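Counting Cells for a Whole Semester: My Biology Capstone Report

Project title: Does night light change how fast planarians regrow their heads?
Course: Senior Capstone in Biology
Lab: Gatetti Hall, second floor

Why I picked this

I've been a little obsessed with flatworms since freshman year, when we cut one in half in intro lab and got two worms back (two!). Planarians keep a big supply of stem cells scattered all through their bodies, and when you cut them those cells get busy dividing and build whatever is missing. So the basic idea wasn't mine, people have been cutting up planarians for a very long time. What I wanted to know was whether keeping the lights on at night would slow the whole thing down. My dorm window faces a parking lot with a lamp that never goes off, and I sleep terribly, and at some point I started wondering whether the worms would mind too.

My guess going in was that worms under constant light would regrow their eyespots later than worms that got a normal dark night. Planarians don't like light, they crawl away from it, so I figured it would be a kind of stress for them.

The worms

All of my worms came from the lab's own colony, which was started from worms collected at Mosorlow Creek. They get fed liver once a week, which smells exactly how you think it smells. I stopped feeding mine a week before cutting, because worms with full guts do worse after surgery and foul the water.

I used 400 ml of spring water per tub and changed it every other day. Tap water is a bad idea unless you treat it first, and our building's pipes are old enough that I didn't want to risk it.

What I did

I split the worms into two groups of 20. One group lived in a cabinet with the lights on a timer, with a normal day and a dark night. The other group lived in the same kind of cabinet with the light on all the time. Both cabinets had a thermometer inside, and I moved the lamp in the second one farther away after the first trial day so that it wouldn't warm the water.

Cutting is simpler than it sounds. You put the worm on a damp piece of filter paper on top of something cold, wait for it to stretch out, and cut straight across just behind the head with a clean blade. I practiced on spare worms until my cuts were landing in the same spot. Then each tail piece went into its own well with a number on the lid.

Every evening at 6 p.m. I put each worm under the dissecting scope and scored it. I used a scale I made up with my advisor: no bud, pale bud, one eyespot, two eyespots. A worm counted as "done" on the first evening I could see both eyespots. I took photos of all of them through the scope too, so I could go back and check my scoring later, and I'm so glad I did.

The software part

For the second half of the project I wanted to look at dividing cells directly. I fixed a few worms from each group on day three, stained them for cells in the middle of dividing, and photographed the slides. Then I had to count bright dots. A lot of bright dots.

The department has a program called Histo that finds the dots for you. It runs on the shared computer in the imaging room, and learning it ate most of October. The default settings kept reading one clump of cells as a single cell, and it also loved to count specks of dust. What finally worked was lowering the size limit and then counting a handful of images by hand to see how far off the program was. My hand counts and the Histo counts ended up close enough that I trusted it for the rest. If you're using it next year, save your settings file somewhere other than the desktop! Mine got wiped once and I had to start over from my notes.

What happened

One worm in the dark-night group died on day two, so that group finished with 19. I don't know why. It looked fine the evening before.

The worms with a normal night mostly got both eyespots on day 8. The constant light worms were more spread out. A few of them were right on schedule, a bunch were a day or so behind, and a couple of real stragglers pulled the average later. So the difference went in the direction I guessed, but it was small, and when I ran the statistics it did not come out significant. I was pretty bummed for an afternoon.

The cell counts were even fuzzier. The constant light worms had slightly fewer dividing cells near the wound, but I only had a few worms per group for that part and they varied a ton. One dark-night worm had so few stained cells that I think the stain just didn't soak in properly. I left it in the data and marked it in the table.

What I'd change

More worms, first of all. With groups this size, a couple of slow worms can swing everything. I'd also check the eyespots twice a day, because "day 8" covers a lot of hours and a difference of half a day would be invisible the way I did it.

The other big problem is that I had to turn a lamp on to score the dark-night group. I tried to be quick, and they were scored during their daytime anyway, but handling is handling. And I knew which group each worm was in while I was scoring it. I rescored all of the photos at the end with the labels covered, and five of my calls changed, which tells me I should have done it that way from the start.

I'd also like to try a red light group. I read that planarians react to red much less than to blue, and it would help sort out whether the light itself matters or whether it's something about losing the dark period.

Money and thanks

The stain and the slides were paid for by a Nutsugah undergraduate research grant, and the leftover antibody is in the freezer, bottom shelf, labeled with the project name. Thank you to my advisor for reading three drafts of this, to the imaging room staff for showing me how to focus, and to my roommate for putting up with the liver.

The worms that weren't fixed went back to the colony and I've been told they're eating well. My raw scores and the Histo settings are in the shared capstone folder with the photos, sorted by day. 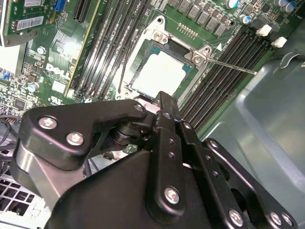 Processor in its socket on a Dell server motherboard, with memory slots alongside.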